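Sorting a big lot of loose buttons, where do I start?

trimtin
Posted August 18, 2022
I finally did it and bought the mixed button lot from the Droltunlow estate sale! It weighs 30 pounds and I've been grinning all day. Shell, glass, old shirt buttons, a bunch of coat buttons on their original Danko cards. My question is how you all sort something this size. By color? By material? I sew mostly shirts and kids' coats, if that matters.
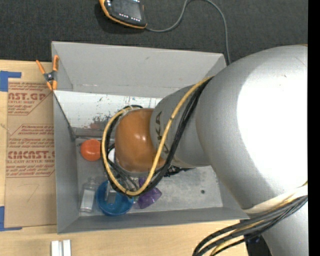
I've only gone through the top layer so far, and I already found two matching sets of green glass ones with brass shanks. I may never go to bed again.

hemline_hattie
Oh, lucky you! Material first, every time. Shell shouldn't live with the old celluloid stuff, and metal gets its own jar. Color can wait until winter.

oldspool
I have to disagree with Hattie. If you sew with them, sort by size. When I need a shirt button I need it to fit the buttonhole, and I don't care what it's made of. I use the Jekanov sizing tray and it goes fast.

hemline_hattie
Fine for plain shirt buttons, but you'll be sorry when one bad celluloid button rusts the metal ones next to it. Happened to me in February and I lost nearly a whole jar.

oldspool
Ouch. Okay, pull the celluloid first, THEN size. That's as far as I'll go.

bobbin_lane
Leave the carded ones on their cards, please!! And Wulasport snack boxes are great for small sets, the lids really snap.

trimtin
Celluloid out tonight, then size, and the cards stay whole. Does anyone know a safe way to clean shell? Some of it is pretty grimy.

hemline_hattie
Damp cloth, a drop of mild soap, dry right away. Don't soak it!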